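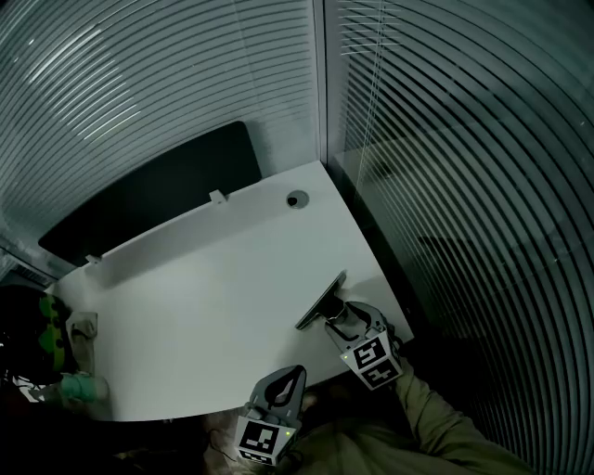 White desk with a black privacy screen, by the glass.

I spent Sunday on the second of the walking workshops in Hekville, the ones that look at who uses the streets and squares and at what time of day. I missed the first one in May, so I came in without knowing anybody, and I'm writing this mostly to get my notes in order before the next session.

We were 26 people, split into four groups. Mine got the stretch from Fondar, the old market square, up to the tram stop by the library. It's a short walk. We took most of the morning over it, stopping every few minutes to mark a paper map with where we would sit, where we would wait for someone, and where we would speed up.

The maps didn't agree much. I had marked the underpass as fine, since I use it every day on my way to work and there are always other people in it. Two women in my group only ever cross it before dark and otherwise take the long way past the El Ouafi bakery, where the lights stay on late. One of the older men avoids it too, on account of the steps. I hadn't thought about the steps at all.

Benches took up a lot of the discussion. Fondar has plenty of them, but they are all on the side that gets the sun after lunch, and they face the parking lot. Parents in the group said they end up standing near the fountain because they can't see the kids from the benches. The teenagers we talked to along the way said they sit on the library wall and get moved off it.

After lunch we went inside and put the four maps together on one big sheet. The rule was that you could only talk about your own route, which was harder than it sounds. People kept wanting to explain what somebody else's problem was. I did it myself once and was told to stop, fair enough.

The last part was about money. The neighborhood program that pays for small changes goes up to 200 per item for materials, and anything bigger has to go through the city. So our group made a short list of things that fit: a lamp for the bakery corner, paint for the edges of the steps, and moving one bench, if moving a bench counts as materials. Someone is going to ask.

There was also a proposal to hand out a questionnaire on Satico, the street behind the school, and try to get 50 answers at different hours, including early morning when the cleaning shifts come home. I signed up for the early slot. I'm awake at that time anyway.

A few practical notes for anyone joining the next one. Wear proper shoes, bring your own pencil, and eat first because lunch was late. The room is up one flight and the elevator works, but you have to ask for the key at the front desk. Kids are welcome and there was a table for them with paper and crayons.

I still need to copy my map before I hand it back.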